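The Pludach, part one of I don't know how many

I went into Nornside for stamps and a cabbage. I came back with the cabbage and a biscuit tin with PLUDACH written on the lid in marker pen, which the woman in the hospice shop said was "a sort of building thing, for children, or it might be for adults". It cost less than the stamps would have, so I felt I'd come out ahead.

If you had a Pludach as a child, please write in. I have asked my mother, my brother and the man who cuts the hedge at number 2, and all I got was my brother saying it sounded like a skin complaint. As far as I can make out it's a set of big, bright, chunky pieces that slot into or sit on top of each other. There was half a leaflet in the tin. The half I've got covers the making of a gate, then something called "the small bridge", and then promises that "all 112 arrangements" may be found overleaf. Overleaf has been torn off, presumably by someone who had had enough.

So I've been doing it from first principles, which is a grand way of saying I have been pushing bars into slots in the evenings when I should have been ringing the boiler people.

The yellow block is the boss of the whole business. It's thick and flat and has slots cut in the top, and everything else seems to want to be on it. The bars come in blue and green, and I spent a good while under the impression that they were meant to lie down. They look very comfortable lying down. You put them across the yellow, side by side, and you have a bench, or a raft, or the beginnings of a railway. Then I looked at the leaflet again with my glasses on and noticed that in the drawing of the gate the posts were, as is traditional with gates, standing up.
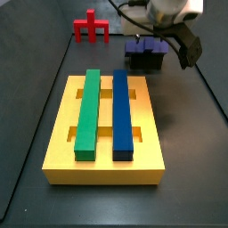
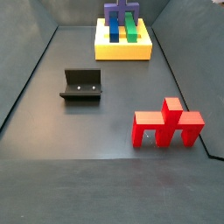
Posted in July by Marama Quinlan
Filed under: Indoors, Things I Did Not Need
2 comments

Standing up is a different sport. In the second picture the green one is leaning back like a man waiting for a bus, and the blue one is giving it no help whatever. You may also notice the purple thing, which I call the comb, although I'm sure it has a proper name on the missing half of the leaflet. It has legs, and the legs go astride the bars, and in theory that gives you a nice tall arrangement with yellow at the bottom and purple at the top. I am very fond of the comb. I don't trust it at all.

The bench version, in the first picture, is what I'd call my mature style. Green on the left, blue on the right, a bit of yellow showing between them. You could put it on a shelf and visitors would assume you knew what you were doing. Standing behind it, up towards the left, is the red figure, a blocky sort of person who has become the supervisor. I say good morning to the supervisor. I've been working from home for too long.

Then there is the black bracket, over by itself to the left of the tower business in the second picture. It has a tall back and a flat foot with a little lip along the front, and it doesn't appear in my half of the leaflet at all. I've tried it as a bookend (poor), a chair for the supervisor (undignified) and a holder for my phone, at which it was so good that I began to wonder if it had got into the tin by mistake. My friend in Kerslake has a son who does something with shelving, and he had a look at a sketch I made and said it could be a bracket. Thank you, Kerslake.

I did look it all up on the computer. There is a Falberg set which sounds similar, and a man on a forum who collects Falbergs and has opinions about them, chiefly that any set with a purple piece is "late" and therefore not worth having. I wrote to ask whether a Pludach was the same thing as a Falberg. He replied that it was not, and that he was surprised to be asked. We have left it there.

Where I have got to, for anyone attempting this at home:

The bench is easy. Do the bench first, it's good for morale.

The gate needs both posts dealt with at the same time, one in each hand, and then you have no hand for the comb. I've tried using my chin. I wouldn't recommend it with the window open and next door putting their bins out.

Don't force anything into a slot. I haven't done any damage, but I've come close to it, mostly to my thumbnail.

Keep the pieces you aren't using well out of the way. I went to move the supervisor with my elbow and had to start again, and I swear that square little face was pleased about it.

The small bridge I haven't touched yet. The leaflet says it is "suitable for the second afternoon", and I'm now well past my second afternoon and still on gates. I suspect the bench with a bit of confidence might pass for a bridge if nothing had to go under it, and I may simply declare it one and move on to arrangement number 3, whatever that was.

The stamps are still in the post office in Nornside. If you're waiting for a birthday card from me, it's written, it's very nice, and it's on the hall table. I'll go in again at the end of the week, and I'll ask in the hospice shop whether anyone has handed in half a leaflet.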